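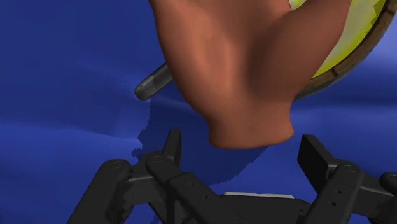
3 min read

Sim handover tips for the kitchen bench team
Posted by Noemi Cattaneo, robotics club

Quick notes before the January meet. Typed fast, sorry.

Hand model first. Keep the fist low, knuckles just over the gap between the gripper fingers. Too high and the reach eats your clock.

Shadows. Ours come out stair-stepped on the blue. Ugly but leave it. Zihan turned up the shadow resolution and every run crawled. Put it back please.

Bowl stays up and right, past the hand. Yellow inside, brown rim, easy to tell from the background. Don't recolor it blue. (Tamer.)

Wrinkly ground is fine for looks. For contact use a flat collision plane underneath or small stuff jitters.

Save the scene BEFORE you touch friction. New file name every time. "final2" is not a name.

Gripper speed: start at 30 percent, go up later. We got 87 tries logged at that speed and only 3 blew up the physics.

Joint limits, check both sides. Left was right, right was copied from an old Iveck file and wrong. Took Sewwandi a whole evenning.

Log sheet goes in the shared folder, seed number in the first column. No seed, can't rerun it, doesnt count.

Real kitchen stuff next: Revathi is bringing bowls and a dish towel. Wash them after. Bench 39, key at the desk.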